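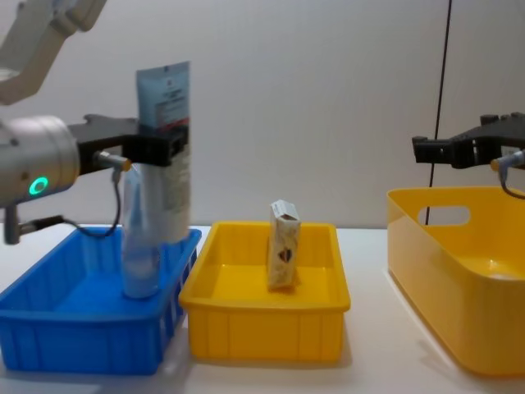
From this season our members' shop in Zerncombe will take back empty packaging from creams and lotions. Many of you asked for this after the June meeting, and it took us some months to find a partner who accepts small quantities. The difficult part is the squeezable tube, the kind with a flat crimped end, like the light blue and white one over the blue bin. A glass jar is easy to wash and easy to sort. A tube keeps product in the shoulder and in the fold, and the sorting company Prerninik will refuse a bag if too much cream is left inside.

So please prepare your tubes at home. Press the tube from the crimped end toward the cap, then cut it across the middle with kitchen scissors. You will find enough cream for several more days, so put this part in a small jar with a lid and use it first. After that, rinse both halves with warm water and a drop of dish soap, and let them dry overnight. Caps go in a separate bag. Please don't bring hair dye, nail polish or anything under pressure. Medicine tubes should go back to the pharmacy.

Vittoria Amato made a trial with her neighbors in the Santoro building before we agreed to start. Eleven households took part and they collected 112 tubes, of which 20 were sent back to her because they were not clean. Most of these were sunscreen and thick hand cream. She says that cold water does almost nothing with sunscreen -- you need warm water and a little patience.

We were also asked about dates. The small drawing of an open jar with a number, for example "12M", tells how many months the product is good after you open it. It does not tell when it was made. I write the month of opening on the bottom of the tube with a permanent marker, and since I do this I throw away much less. If a cream changed its smell or color, or the oil separates from the rest, do not keep it, even when the number says you still have time.

Adhiambo Masanja will be at the collection table on November 18, 2025, from four o'clock until the shop closes. You can bring up to one shopping bag per household. She will also have printed cards with the washing steps, in English and Italian. Who cannot come on that day can leave a closed bag with Aldo Palumbo at the counter, with the name written on it.

The transport costs us 59 dollars for each pickup, and for now it is paid from the shop's income. We will look at this again after the second pickup.

-- Gualtiero Amato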